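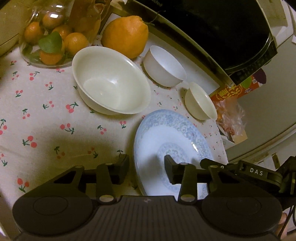 Does a set table in a small flat stay a set table between meals? In most of the homes we visited it did not, and the dishes on it had usually been pushed aside to make room for something else within the hour.

### 4.2 Bowls, plates and the cloth beneath them

The household literature tends to treat the table as a surface that is laid, used and cleared. Gagnon is the usual source for this, and the 1948 handbook on which that account leans was written for houses with a separate dining room. We doubt that it travels well. The Greltden survey asked 840 households where they kept their everyday bowls, and 200 of them gave the table itself as the answer. The report files these replies under "untidy", a label we see no grounds for.

Figure 3 comes from one of the homes in our own, much smaller set of 65. Bowls of different sizes share a cherry-print cloth with citrus fruit, and a black appliance stands close by. Under the Prumar coding scheme this table would have to be marked either "dining" or "storage". Our two coders disagreed on it, and on a good many others like it. We take that as a fault in the scheme, although a reader could fairly reply that we trained the coders badly.

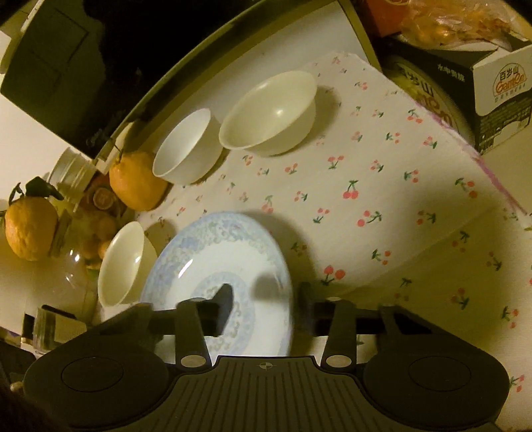 The same trouble arises with plates. A large plate with a blue pattern on its rim may be a serving dish, a fruit dish or something kept for show, and its place on the cloth does not settle the matter. Earlier work has been quick to read decoration as a sign of special use. When we asked, people mostly told us that the patterned plate was simply the big one.

Fruit is harder still. Truto counts any fruit on a table as food awaiting use. In several homes we were told that the larger oranges were there to be looked at and that the small ones were for eating, but these answers came in October, and we can't say whether they would hold at another time of year. Nor do we trust our own question, which put the idea of display into people's heads before they had raised it.

**Figure 3.** Table with patterned cloth, bowls, decorated plate and citrus fruit. Coded "dining" by one coder and "storage" by the other.

What can be said for the cloth is modest. It marks off the part of the table where dishes are allowed to go – or so we assumed at the start. Several people put cartons and bottles on theirs without a second thought, and we dropped the cloth as a boundary marker before the final round of coding. The figures in Section 5 leave it out.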